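Engineering > Grillow > Meetings > Perception and Planning Sync

Last updated: January

Perception and planning sync, minutes

Present: Imad Mahasneh (chair), perception, planning, tooling. Controls joined at item 2, having been in the other room with the same name.

1. Minutes of the last meeting

Accepted. The action on renaming the "new" calibration script carries over for the third time. There is now also a "new_new" script, which tooling says is the old one.

2. Grasp planner

Planning merged the width check. The planner now rejects any candidate wider than the jaw opening before it scores it, where previously it scored it, ranked it first and then rejected it. Planning time on the replay set is down to 90 ms per frame. Controls asked whether that was the median or the good one. It is the median. Controls asked for this to be minuted.

Imad wants the approach direction logged along with the final pose. Agreed, provided somebody deletes the debug prints first.

3. Perception: clear containers

Most of the meeting went here. Segmentation still treats a clear box as an opinion. On the Cloleo set the model finds what is inside the box and leaves out the box, so the planner sends the fingers straight down through a wall it has not been told about. Perception put a frame up on the screen.

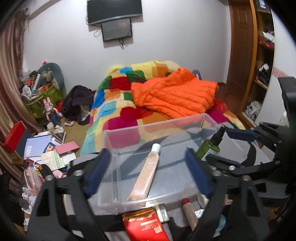
Item 3: clear box between the open fingers, squeeze tube lying inside it.

The tube gets a clean mask. The box gets two slivers along its rim and a confidence score that perception declined to read out. The green spray bottle behind it is fine, and the patchwork blanket on the bed is, according to the model, eleven objects. Planning said it would rather have eleven blankets than no box.

Options discussed: train on more clear containers, or add an edge-based pass that guesses the walls from the rim. Perception prefers the first and controls the second -- mainly on the grounds that it could exist by the next meeting. Decision: both. Perception will pull 1,000 frames with clear containers for relabeling, and the rim pass goes behind a flag, off by default.

4. Tooling

The replay viewer no longer crashes above 3,000 frames. It now gets very slow instead, which was felt to be progress. The Georgiev exporter still writes timestamps in two different units, depending on which menu it is opened from. Tooling has a fix and would like a reviewer who has not already said no.

Nightly regression: 96 percent of replays passing. The failures are nearly all clear containers (see item 3) and one is a typo.

5. Any other business

Please stop pushing config changes to the shared branch with the message "misc."

Actions

Imad: approach direction in the log; review the exporter fix.
Perception: select and relabel the frames.
Planning: rim pass behind a flag; debug prints.
Tooling: rename the calibration script. Pick a name.

Next sync: same time, 10:30, in the room controls did not go to.

Contact: Grillow tooling desk | © Incombe | Back to top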